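**Ticket 124 -- Headsets dropping out at Dradside**
Status: closed, with one item carried over
Site: Dradside booking office, first floor
Raised by: Dradside front desk
Handled by: Erstead desktop support
Month: January

## Original report

> Sound keeps going on the headsets when we're on calls. The customer can't hear us for a few seconds and then it comes back. Sometimes it doesn't come back and we have to hang up and ring them again. It was fine before Christmas. It is worst first thing. We've tried turning them off and on.

Priority was set to medium on the day it came in and raised to high the next morning, when the desk rang to say they had gone back to using handsets for card payments.

## Set-up at the site

All the desks on the first floor are the same: a small PC, a USB hub stuck under the desk, a wireless headset with its own base unit plugged into the hub, and the Rezaei softphone running on the PC. Calls go out over the site's main line to the Rezaei exchange. Gistdale has the same PCs and the same softphone, but the headset bases there are plugged straight into the PC. Gistdale has reported nothing.

The ground floor at Dradside uses desk handsets and isn't part of this ticket.

## Log

**Entry 1.** Rang the desk. Asked them to write down the time of each dropout, the desk, and whether the light on the base changed. Also asked whether it was the headset going quiet or the call ending. They said mostly the headset.

**Entry 2.** Checked the line. No errors on the router and no drops overnight. Ran a call quality test from here to a Dradside PC while they were busy. Delay and loss were both well within what Rezaei ask for. Opened a case with Rezaei anyway so they could look at their end.

**Entry 3.** First list of times from the desk. Dropouts start at 8.30 when the lines open and tail off before 11.00. There are a few more after lunch. They don't happen on every desk at the same moment, so it is unlikely to be the line.

**Entry 4.** Rezaei came back. Their logs show audio arriving from the PC, then silence, then audio again, with the call up all the way through. They can send a sample if we want one. They think it is local and I agree. Asked them to leave the case open.

**Entry 5.** Remote session on the desk nearest the window, as it was the worst on the list. Windows had been logging the headset base as removed and put back several times each morning. The softphone picks the base up again if it comes back quickly. If it takes too long it switches to the PC's own sound output, which has nothing plugged in, and stays there until the call ends. That fits both halves of the report, the short gaps and the calls that have to be made again.

**Entry 6.** Turned off USB power saving on that PC, both in the power plan and on each hub entry in Device Manager. Left a note for the desk to carry on with the list.

**Entry 7.** Next morning: fewer dropouts at the window desk, but not gone. The other desks were unchanged. Windows still shows the base being removed, at 8.52 and again at 9.40.

**Entry 8.** Swapped the headset at the window desk with the spare from the cupboard. No difference. Put the original back.

**Entry 9.** Asked the desk to plug the base straight into the PC, missing out the hub. They couldn't reach the port without moving the desk, so this waited for a visit.

## Site visit

Got to Dradside at 8.00, before the lines opened. Went under every desk.

The hubs are the powered sort, but on 4 of the desks the power adapters weren't plugged in. The sockets they used to be in now had phone chargers and a couple of desk fans in them. The hub still works without its adapter, it just takes what it can from the PC, and that isn't enough when the headset base is charging a flat headset while also carrying a call.

This also explains the time of day. The headsets are meant to go back on the bases at night. Several had been left on desks or in drawers, so they started the morning nearly flat and were being dropped onto the base between calls to top up. By late morning they had enough charge and the trouble stopped. It came back after lunch for the people who take the headset off and leave it by the kettle.

It was fine before Christmas because the chargers and fans weren't there before Christmas. The desks were moved along to make room for the tree and everything was plugged back in by hand in January.

### What was done

1. Put the adapters back on the 4 hubs and labelled the plugs "HUB -- leave in".
2. Moved the phone chargers to the extension lead by the printer.
3. Turned off USB power saving on all the first floor PCs, to match the window desk.
4. Set the softphone to stay on the headset and not fall back to the PC's own output. If the base vanishes now, the call goes quiet and comes back when the base does.
5. Updated the base firmware on each desk. I don't think this was part of the fault but they were behind Gistdale.
6. Took the base at the window desk off the hub and put it straight into the PC as a comparison.

### Test calls

Made test calls from each desk to my mobile with the headset put back on the base beforehand and the charge light on. Talked through each one and walked to the stairs and back. No gaps. Repeated at two desks with the hub adapter pulled out on purpose, and one of them dropped within a minute. Put both adapters back in afterwards.

## After the visit

**Entry 10.** First full morning. One dropout reported, at the desk by the door. Windows shows nothing removed at that time. The handler thinks she may have caught the mute button with her hair clip. Left it.

**Entry 11.** Second morning, none reported. Desk has gone back to headsets for card payments.

**Entry 12.** Desk rang about a crackle on one headset. Not the same fault. The foam was worn through and the microphone was set too close to the mouth. Sent new foams in the internal post and asked them to move the arm down level with the chin.

**Entry 13.** Compared the window desk (straight into the PC) with the rest (powered hubs). No difference after 7 working days and no base removals logged on any of them. No need to move the others off the hubs. The cable on the window desk is a bit of a stretch, so it can go back on the hub next time someone is there.

**Entry 14.** Told Rezaei they can close their case.

**Entry 15.** Front desk asked whether the fans could come back. Yes, as long as they are on the wall sockets and not on the strip under the desk. There is a free double behind the filing cabinet.

## Notes for other sites

Copied to the shared notes so Gistdale and Erstead have them.

- If the call stays up but the sound goes, look at the PC's device log before the line. Event times against the user's own list told us more than the quality tests did.
- A powered hub with no adapter looks the same as one with it. The light is on either way. Follow the cable.
- Changing the softphone's fallback setting hides some of the effect. Don't do it first or you won't know whether the rest has worked.
- Headsets go on the base at the end of the shift, with the charge light on.
- Wear the headset with the arm level with the chin. Foams are in the stationery cupboard at Erstead; email the support desk for more.

Black headset being worn:
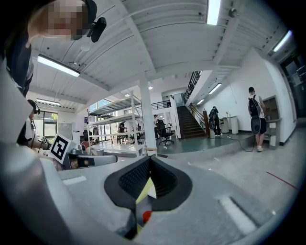
## Carried over

Dradside needs two more wall sockets on the window side. Passed to the building team as a separate request -- they want a sketch of the desks first, and the front desk is doing it. Window desk base to go back on its hub at the next visit. Closing 124.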